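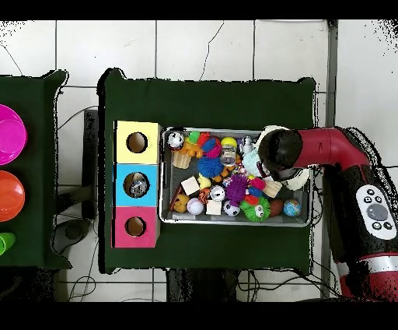

Hanane Farouk says the toy table was the first thing in the club that made her want to stay past pick-up time, and that she'd tell any new team to start there before touching the competition tasks. We agree! Sorting is where everything you learned about the arm in the earlier sections finally comes together, and it's a lot of fun to run.

Home | Club Handbook | Setting Up | Sorting Task | Troubleshooting | Contact

Section 3. Setting up the sorting task

The sorting task is the main practice exercise for the Danport Robotics Club. One student drives the arm, one keeps the log, and one resets the table between runs. Swap jobs after every round so that everybody drives. A full session is 9 rounds, and most teams get quicker much sooner than they expect.

3.1 What you need

- The red and black arm, mounted and powered off
- The work table with the green top
- The gray metal tray
- The three cube boxes with round holes in the top: pale yellow, light blue and pink
- The toy collection
- A log sheet and a timer

3.2 Laying out the table

1. Check that the arm is off and the gripper is clear of the table.

2. Set the tray in the middle of the table, on the arm's reach side, and push down on each corner. If it rocks, move it until it sits flat.

3. Line up the boxes along the far left edge of the table with the holes facing up. The order is yellow, blue, pink. Keep this order even if you like another one better, or your log won't match anybody else's.

4. Look into each box and take out whatever is left from the last round. The silver thing loves to hide in the blue one.

5. Fill the tray. Mix it up well -- hard balls next to spiky ones, blocks under plush, the clear bottle wherever it fits. A crowded tray is a good tray.

6. Walk once around the table and check the cables on the floor. Each one should lie flat, with enough slack for the arm to swing.

NOTE: The magenta, orange and green cups belong to the stacking task in Section 4. Leave them on the second table while you sort.

3.3 Starting a round

1. Call out "hands clear" and wait for both teammates to answer.

2. Power on the arm and let it finish its start-up.

3. Bring the gripper over the tray and stop. Take a breath. Choose your first toy before you go down for it.

4. The log keeper starts the timer when the gripper begins to lower.

5. Pick up one toy, lift it clear of the tray wall, carry it to a box and let go over the hole. Balls go to yellow, blocks go to pink, everything else goes to blue.

6. Keep going until the timer reaches 102 seconds, then return the arm to its rest position and power off.

CAUTION: Never reach into the tray while the arm is powered, even to rescue a toy that has rolled under the gripper. Call "stop," power off, then reach.

CAUTION: Don't press the gripper down into the pile to reach something at the bottom. Clear the toys on top first. Pushing down strains the wrist and usually sends a golf ball across the floor tiles.

3.4 Tips for the hard ones

The puffer balls look easy and they're wonderful to grab, but the spikes bend. Close slowly and stop when the ball stops moving. Squeezing harder makes it pop out sideways.

The soccer-patterned balls are best taken straight from above, with the fingers on either side of the widest part. Eetu Nieminen likes to nudge a ball against the tray wall first, and it's a neat trick once you can do it gently.

Plush toys forgive almost anything. If a new driver is nervous, let them start with the yellow duck.

The green creature with the googly eyes may be picked up any way you like, but it counts as "everything else," so it goes to blue. Yes, we've had this argument.

3.5 Filling in the log

Write down the driver, the round, how many toys landed in the right box, and any drops. A drop inside the tray costs nothing. A drop on the table or floor costs one point. Teams that reach 40 points in a session can move on to Section 4 -- or stay and try for a better score, and plenty do.

If a toy is stuck half in a box hole when time runs out, mark it with an H and leave it out of the total.

3.6 Packing up

1. Power off the arm and switch off the supply.
2. Empty the boxes back into the tray.
3. Put anything torn or cracked aside for Thenmozhi Thevar, with a slip saying what happened.
4. Hand the log sheet to Elaine Trindade before you leave.

Section revised July 7, 2021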